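What an Open Day in Simulation Should Show

Dalia Sqalli
Jun 9, 2026

The manipulation group at Kirier held its open day last week, and the whole program ran in simulation. Several visitors complained about this over coffee. They had come to Cernby to see hardware. I think the group made the right choice and then presented it badly.

The argument for simulation is repeatability. Akosua Nyarko, who ran the session, could reset the task in 4 seconds and start again from the same state. On a physical cell the same reset takes a person and a good deal of tape on the table. A visitor who asks "what if the gripper comes in lower?" can have an answer before the next question.

The session opened with the wrist view and the gripper wide open, which gave people time to learn the geometry before anything had to be grasped.

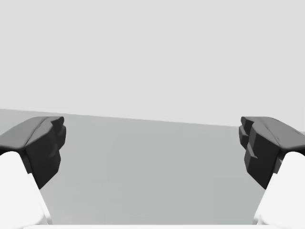 Wrist view, fingers apart, nothing between the pads.

My first objection concerns numbers. The slide gave a success rate of 91 percent over 156 trials. It did not say how the start positions were drawn, or what counted as a success. Is an object lifted and then dropped a success? Driss Hajji asked this from the second row and was told the details would be in the July report. A figure shown to the public should carry its definition with it, on the same slide.

My second objection concerns the choice of objects.
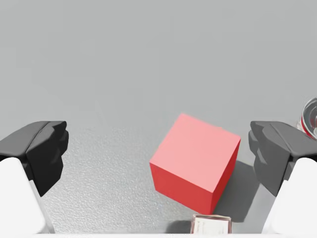
A plain cube is a fair place to begin. Its faces are flat, its size is known, and a failed grasp can be traced to the approach or to the closing force. It tells a visitor very little about a kitchen shelf. The grocery items came late in the program, when half the room had left for the bus, and they were the stronger material. Cans and cartons standing close together limit where the fingers can go. Pao-chu Yen argued afterward that clutter confuses a lay audience. I disagree. People reach past one can to get another every day, and they can judge that task better than any other we could put in front of them.

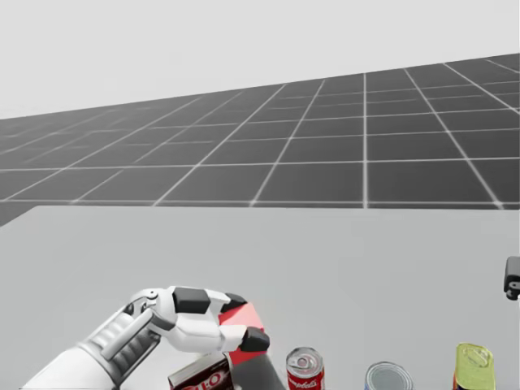
What simulation leaves out

Contact is the weak point. Friction in a simulator is a setting, and the open day did not mention what it was set to. Necati Kaplan told me the Lesia controller loses accuracy when it is moved to the physical arm, and that the group has logged the loss for each object. That table should have been on the wall. It would have answered the coffee complaints directly, and it is the part other labs would travel to see.

I would keep the format next year and cut the talk to 80 minutes. Put the clutter first, state the friction values, and show the transfer results even where they are poor.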